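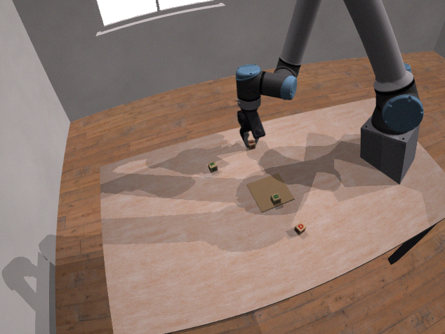 Simulated work cell, arm reaching over the table.

Window Retrofit Project, Maihi Housing Blocks
Progress report to the Istex Building Efficiency Fund
Period covered: January to March

Where we are

The project covers replacement of 768 window units in the four Maihi blocks. At the end of March, 400 units had been installed and signed off. Another 253 have been made and are in the Movgate warehouse, waiting for their block to be opened up. The rest are on order with the fabricator.

Blocks A and B are finished apart from snagging. Block C started in the second half of February and is on schedule. Block D has not started. The scaffold for it is booked and will come across from Block B, where it was taken down in March.

Product and specification

The units going in are aluminum casements with a polyamide thermal break, double glazed, with a soft coat low-E pane on the inside and a warm edge spacer. This is the specification approved in the grant agreement. There has been one change, agreed with the fund's technical reviewer in January. Bathroom windows now have a laminated inner pane in place of toughened glass. The frame, hardware and gaskets are unchanged.

The change came out of the survey of Block A, where the bathroom sills turned out lower than shown on the old drawings. It added to the unit price of the bathroom windows. The extra cost has been taken from contingency and appears on the budget sheet under item 2.

Survey and openings

All openings in Blocks A, B and C have been measured. The openings in Block C vary more than those in the first two blocks, mostly in height. We measure each one at three points across and three points down and order to the smallest reading less the fitting tolerance. Where the gap at the head is too wide for sealant alone, the installer fits a frame extender colored to match.

The lintels in Block C are in fair condition. A few have surface rust, which is cleaned and primed before the new frame goes in. Any lintel with deeper corrosion is reported to the structural engineer and the opening is left alone until a reply comes back. At the time of writing all replies have been received.

Air leakage and site testing

Site testing is done on a sample from each block. For Block A, all tested units passed the air leakage limit at the first visit. In Block B, 2 units failed. Both leaked at the lower hinge side corner. The gasket had been cut short at the miter and had pulled back. The gaskets were replaced, the corners were bonded, and both units passed on retest.

After that we asked the fabricator to change to vulcanized corner gaskets for all remaining casements. They agreed and made no charge. Units already in the warehouse have been checked, and those with cut corners are being regasketed there before delivery.

Water testing by hose was done on the same sample. No leaks were recorded at the frame. One bay on the west side of Block B showed damp at the internal sill, traced to a cracked joint in the brickwork above. The joint has been repointed and the bay will be looked at again after the spring rain.
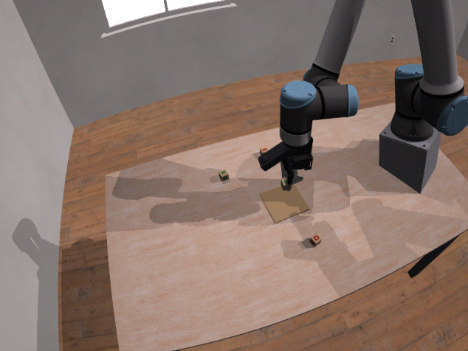 Deliveries and storage

Glass and frames come to Movgate on separate trucks and are glazed there. Deliveries to site are made in the early morning, before the school traffic, with unloading finished by 8:30. The site compound at Maihi holds enough units for one floor at a time.

Breakage has been low. The damaged panes were mostly from one pallet, which had shifted in transit, and the glass supplier has replaced them. We have asked for edge protectors on every pallet from now on.

The color match on one batch of trickle vent covers was off. They were noticeably lighter than the frames. The batch went back and the replacements are fitted.

Residents

Each household gets a letter four weeks ahead and a second notice three days ahead. Installation in a typical apartment takes one working day. Where the household could not be home, a second date was offered. Access was missed at a small number of apartments in Block B, and those are being picked up along with the snagging.

The most common complaint has been about stiff handles. The handles do loosen with use, but we now have the installer adjust the keeps before leaving each room, and calls about this have dropped. Several residents on the road side told us their bedrooms are quieter. We have not measured noise and make no claim on it in this report.

Monitoring

Temperature and humidity loggers are in place in the sample apartments in Blocks A and B. Readings are downloaded monthly using the Itus software.

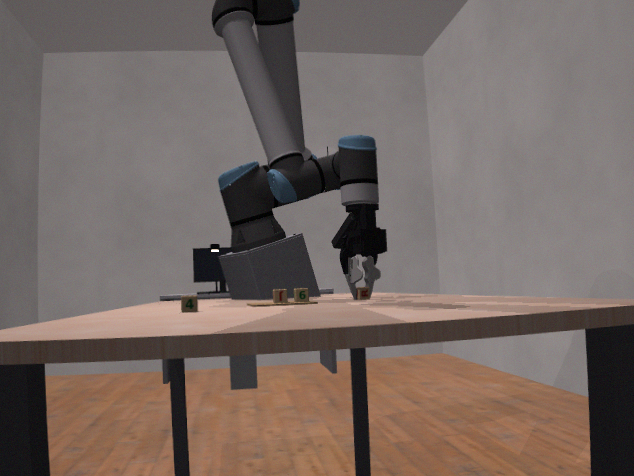 The first full set covers only the end of the heating season, so it is too early to compare against the baseline. The comparison will be in the report for next winter. Two months of readings are missing for one apartment in Block A where the logger battery failed. It has been replaced.

Budget

Spending to the end of March is slightly under forecast. The difference is timing. An invoice for Block C frames arrived after the period closed and will show in the next quarter. Contingency has been used for the bathroom glass and for the lintel repairs, and nothing else.

Next quarter

Complete Block C, including site testing.
Clear the snagging list for Blocks A and B.
Survey the openings in Block D and release the final order.
Move the scaffold to Block D in May.
Return to the west bay in Block B and record the sill reading.

We request release of the next installment as set out in the payment schedule. Test certificates, the updated program and the budget sheet are attached.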